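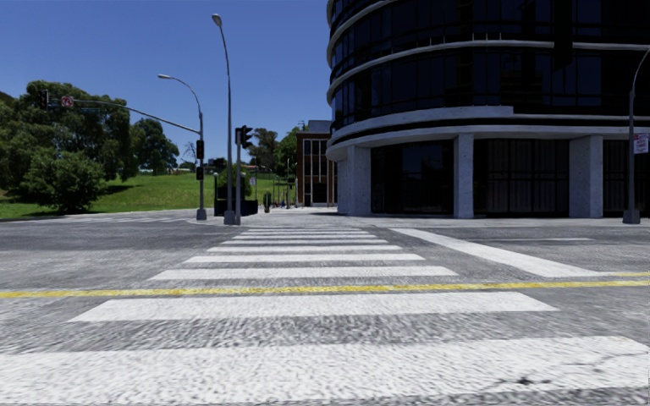

*Figure 1. Simulated intersection, crosswalk and far corner.*

# Haltis Project: Progress Report to the Hebden Fund

## Work carried out under the grant

Rotomov is developing Haltis, a small delivery robot for sidewalks, and is teaching it to travel by recording people who drive it by remote control. The present stage of the work is done entirely in simulation. Drivers sit at a desk with a hand controller, see the street from the robot's point of view, and steer it to a stated goal. Speed, steering and the camera view are saved together for each run, and the saved runs are used to train the driving model.

The reporting period covers the second phase of the grant. Twelve drivers took part. They completed 3,939 runs, of which 51 were removed after review. Most of the removed runs had a gap in the controller signal; the remainder ended before the goal was reached.

## Street crossings

Crossings were the main subject of the period. The driver is asked to leave the near curb, keep within the white stripes, and stop on the far sidewalk. In the intersection in Figure 1, the crosswalk leads toward a corner with a tall street lamp, a signal pole and a dark cabinet, and the driver must choose a path onto the pavement that leaves room beside them. Early runs showed that drivers differed widely in where they began to turn. The written instructions were revised in July to set a single stopping point, and the later runs are more alike.

No traffic was included in the crossing runs. Moving vehicles are planned for the next phase.

## Sidewalk travel
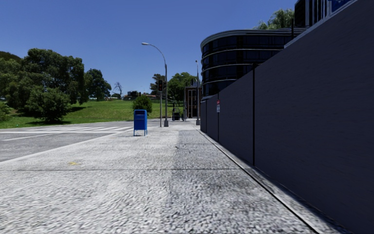 Page last changed: September 10, 2018

Sidewalk runs are longer and call for fewer corrections. Drivers were told to hold a steady line between the wall on the right and the curb on the left, and to pass street furniture such as the blue mailbox without slowing more than needed. The shaded strip at the foot of the wall received particular attention. Several drivers steered away from it as if it were a step, and the model trained on their runs did the same. Further runs close to the wall have been recorded to correct this.

Signal lights are visible to the driver but are not yet part of the task. The runs recorded so far should therefore not be used to judge how the model responds to a red light.

## Delays and spending

Delivery of the second driving desk was late, and evening sessions were added to make up the time. Spending remains within the approved budget. No change to the grant total is requested.

## Next period

- Record crossings with moving vehicles and people on foot.
- Add the signal task to the driver instructions.
- Agree with the city of Nosville on a closed section of sidewalk for the first outdoor runs.
- Send the reviewed recordings to the Fund in the format set out in the grant agreement.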